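Home | About | Trials | Work With Us | Reports | Contact

Chore Trial Supervisors and Household Raters (paid, part-time)
Elby Automation Assessment, Vallcombe

Elby tests whether commercially available robot arms can do ordinary household and shop-floor chores to a standard a paying customer would accept. We do not build robots. We write the task sheets, watch the trials and publish the results, including the poor ones.

The current program is called Flerna. It covers 462 separate chores, from putting lids on containers to restocking a shelf. Each chore is attempted 12 times by a two-arm station and 12 times by a person working at normal speed. The first report was released in April. Most of the sorting chores in it were passed. Most of the chores that need two hands on one object were not, and those are the subject of the next round.

We are recruiting for two roles.

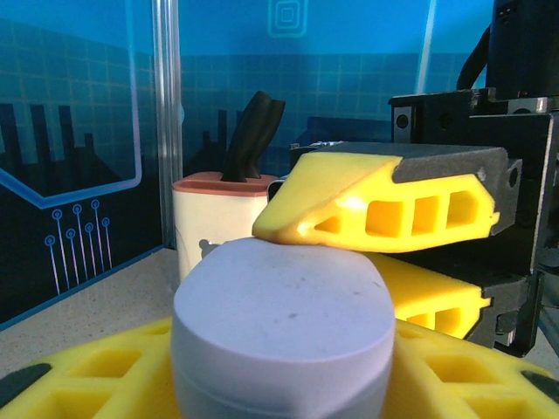
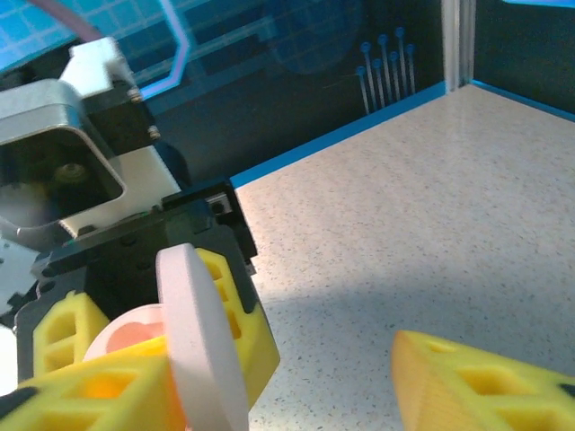

Bench work, two arms, small objects.

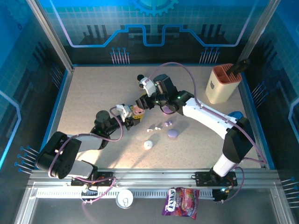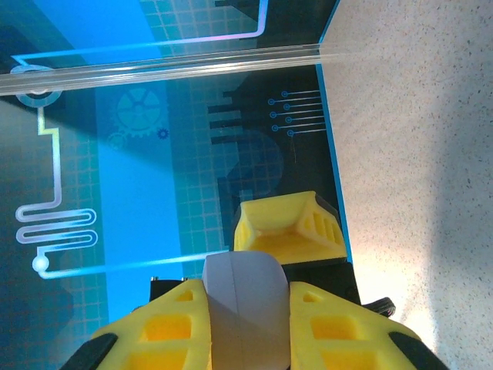
Page last changed: April, 4:10 pm

Role 1: Trial supervisor

You will set out objects according to the task sheet, start each attempt, stop it when required and record the outcome. Outcomes are coded as complete, complete with fault, incomplete or stopped. A dropped object is a fault even if the arm picks it up again. You will also reset the bench between attempts, which takes up a large share of the shift.

Required:
- ability to stand for most of a four-hour shift
- legible handwriting (the backup log is on paper)
- normal or corrected colour vision
- willingness to follow a written procedure without improvising

Experience in a kitchen, a warehouse, retail stocking or aged care is useful. A background in robotics is not required. Applicants who have worked for a manufacturer of robot arms in the past two years should say so in their application, and may be assigned to the human baseline only.

Role 2: Household rater

Raters look at finished work and score it. You will not be told whether a person or a machine did the chore. Scoring uses the Noh scale, which runs from zero to 50 and covers position, damage, cleanliness and whether you would redo the job yourself. Training in the scale takes one session and is paid at the full rate.

We need more than 600 scored items per rater over the program. Raters should do a fair amount of their own housework. Those who share a household may both apply but will be rostered separately.

Hours and location

Supervisors work three shifts a week, morning or afternoon. Raters choose their own sessions from the roster. All work is on site in Vallcombe. The building has step-free entry, and the rating tables can be adjusted for seated work. Parking is limited and there is a bicycle cage at the rear.

Safety

Supervisors keep their hands out of the enclosure while the arms are powered. The stop button is tested at the start of every shift. Closed shoes are required, and long hair and lanyards must be secured.

How to apply

Send a résumé of no more than two pages, state which role you are applying for, and describe one household chore you think a machine could not yet do to your satisfaction. A paragraph is enough. Raters may leave out the résumé and send the paragraph alone. Use the form on the Contact page and put "Flerna" in the subject line.

Applications are read in the order received and the roles stay open until filled. Shortlisted supervisors will be asked to attend a one-hour bench session, paid at the training rate.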